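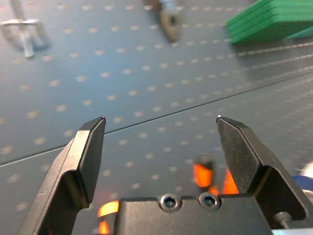
The Flumholm civil defense archive is moving fast, and we're thrilled with it! Since our March report we have scanned 3328 pages of shelter records and wardens' letters. Hongjun Liao has dated most of the early ones. Between the wartime files and the later ones there is still a gap as wide as the one between those two black gripper fingers, but a box from the Yáñez family covers part of it, and it's wonderful reading.

Sewwandi Haque has now recorded 4 former wardens — one talked for a whole afternoon about the siren drills. 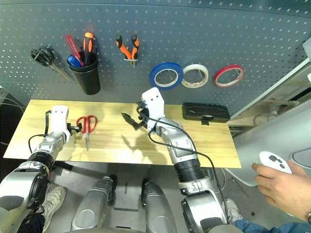 Next period

Walter Henao will index the letters by street, which the local schools have been asking for. We'd also like to print 400 copies of the reader, up from 200, and the Tonitov press has quoted a good price.
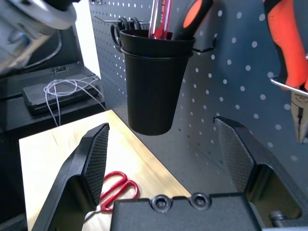 Proofs should reach you with the next budget sheet, along with Do-yoon Kang's map of the shelters.

Rigoberto Cusi
December 2019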